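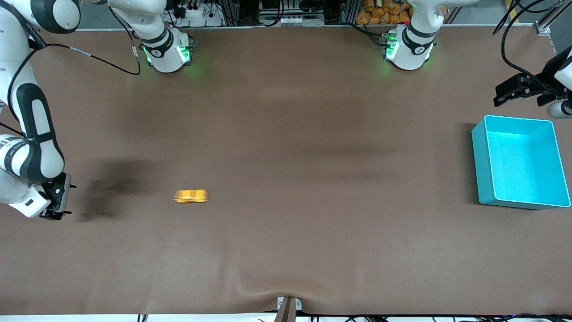
Fig. 4. Sorting station with both arms powered up, toy car on the mat, blue bin at the right.

Section 4. Starting your shift at the sorting station

Hi, Zoia Koval again. I packed toy returns by hand at Erkley for years before the arms came, so I wrote this section the way I'd explain it to you over the table. The arms do the reaching now. You do the checking, and you're the one who decides when they stop.

4.1 Before you press Start

1. Run your palm over the brown mat. Small wrinkles are okay, but a fold tall enough to tip a car needs smoothing out. Check that the clamp at the front edge is snug while you're there.

2. Look at the bases. You want green lights on both. Any other color, leave it alone and call Eun-seong Moon.

3. Put the bin on the mat with the open side up.

4. Follow the thin black cable on the mat with your eyes. It should lie in an easy loop with nothing sitting on it.

5. Set one toy on the mat, step back behind the floor line, and press Start.

Note: One toy at a time! I know, we all used to grab three or four in each hand, and it feels slow at first. The station is set for 90 toys an hour and you'll stop fidgeting after a day or so.

CAUTION: Never reach under a gripper while the base lights are on, even if the arm is standing still. Press Stop, wait 2 seconds, then reach.

4.2 While it's running

6. Watch for toys that slide or roll. If one ends up off the mat, press Stop and put it back yourself.

7. When the bin is full, press Stop, swap it, and write the bin number on the sheet. The sheet used to have your personal count on it too. Liudmyla Hnatiuk took that column off in February, and I was glad to see it go.

8. Trade places with your partner every 90 minutes. Watching is tiring in a different way than lifting - my shoulders feel great, my eyes not so much.

Note: If you'd like to learn the gripper settings, ask Styliani Drakos for a spot in her class. It's on paid time and you don't need any computer background. I sure didn't have any.

Go on to Section 5 for cleaning the mat.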